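In Defense of the Small Repair

Mar 8, 2020

When my mother bought a kettle, she expected to be buried before it was. I do not say this to make a joke of her. She came from a town where a broken thing went first to the kitchen table, then to a neighbor, then to a shop, and only after all of these did a person speak of buying. I have lived in this country for many years now, and I still feel a small shame when I carry an appliance to the trash. I want to argue in this essay that the shame is useful and that we should keep it.

Last winter the handle of our kettle became loose. It is a Plulta, not expensive, a wedding gift from my cousin Sarahí Ibarra. I turned it over and found that the base was closed with screws of a shape I had never seen, and that under the rubber feet there were more of them. I wrote to the company. The answer came after 3 weeks and was very polite. It said that the product was not designed to be opened by the customer and offered me a discount on a new one.

I have thought about that sentence more than it deserves. Somebody sat in a room and decided that I should not see the inside of my own kettle. I understand the arguments. Water and electricity are dangerous together, and a company does not want to be sued by a man with wet hands. But the same closed base is now found on lamps, toys, radios and bathroom scales. My daughter has a music box with no electric part in it, and this also cannot be opened without breaking it.

People who disagree with me usually speak about price. A new kettle costs less than one hour of a repairman, they say, so the repair is a kind of vanity. Faustino Quezada, who had a repair shop on Prastgate for most of his life, made this argument to me himself, which surprised me. He told me that by the end he was sending customers home. "I could not look at them and ask for more than the thing was worth," he said. He closed in April of the next year, and the place sells telephone covers now.

I respect his honesty, but I think the calculation is missing a part. The price of the new kettle does not include the truck which takes away the old one, or the field where it will lie. It does not include what I would have learned. When I was a boy I repaired a radio with my uncle, and for the rest of my life I have not been afraid of a radio. This is hard to put into a number, and so it is left out.

There is another argument which I find more difficult. It says that repair is a pleasure for people with free evenings, and that a nurse who works nights does not want to be told she must also mend her toaster. I agree with this completely. I do not ask that every person repair. I ask that the thing can be repaired, by her, or by her brother, or by a shop that can earn its rent. At present the choice is made before the box leaves the factory. 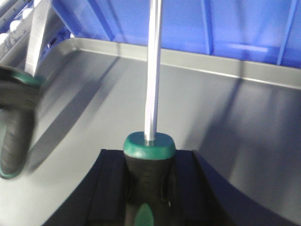
What would I like to see, then? First, ordinary screws. I put this first because it is the cheapest. A company called Munosetti made table fans with ordinary screws for many years, and ours still turns every summer in the bedroom. Second, a drawing of the parts, printed on paper and placed in the box. The old Zamfir sewing machine of my mother came with such a drawing, folded many times, and she kept it inside the lid. She could not read very well, but she could read that drawing.

Third, and here I know I ask for much, I would like the schools to give children broken things. When my daughter was in the fifth grade she made a slide presentation about recycling, with music. It was a good presentation. I would have traded it for one afternoon in which she took apart a clock and failed to put it back together. A child who has failed with a clock knows something about clocks, and perhaps also about the people who make them.

Some states are discussing laws on this subject, and I hope the laws will pass, although I am not a lawyer and I cannot say which text is the best one. The companies answer that such laws will make their products thicker and uglier. It may be true. I would accept a thicker telephone. I would accept an ugly kettle with great happiness.

Ours is still in the cupboard over the stove. I have tied the handle with wire, and my wife does not allow it on the table when we have guests. I am still looking for somebody who knows those screws.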